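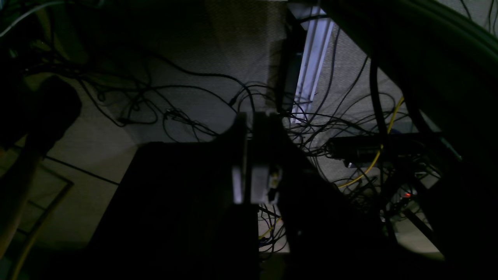

The bus to Plokov left at ten past six and was late by the first bridge. My sister had the window. I had the bag with the bread in it and the envelope from the lawyer, which I had read so many times that the fold was coming apart.

Our father had left us the ferry office. The ferry had stopped running years before, when the road went through, and the office was one room with a counter and a stove. He had kept paying the rent on it anyway – 50 a month, always in cash, always to the same man in Etach.

"What did he do in there?" my sister said.

I said I didn't know. He told our mother he was going fishing.

The key was where the letter said it would be, under the third step. The door stuck and then gave. Inside it smelled of kerosene. The counter had been wiped down. On the wall was the old timetable, with the December sailings crossed out in blue pencil, and under it a shelf of ledgers with dates on the spines.

My sister took one down and opened it on the counter. It was his handwriting, the small square letters he used for tax forms. Weather, level of the river, wind. Then a column headed Passengers, and in it, every day, a zero.

"He kept it up," she said.

"It looks like it."

She turned to the last page. 2018-11-10, it said. Fog until noon. Wind from the north, light. In the passenger column he had written 3, crossed it out, and written zero again.

We looked at that for a while. Then she lit the stove and I cut the bread, and we went back to the first ledger and started reading from there.

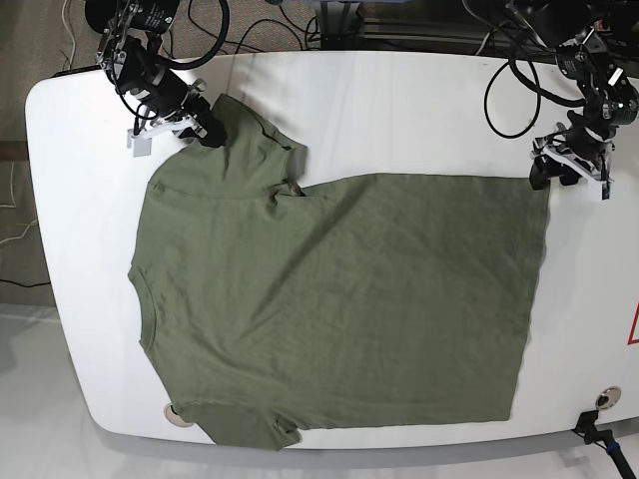 Marisol wrote under the story that she had read it twice and still wanted to know who the three were. Her guess was the father and his two daughters, on some day when he thought they might come, though she admitted the story never says the narrator is a woman. She also thought the line about fishing should go, as we already know he was hiding something. She would have ended it at the crossed-out number and left the bread out, but her husband liked the bread.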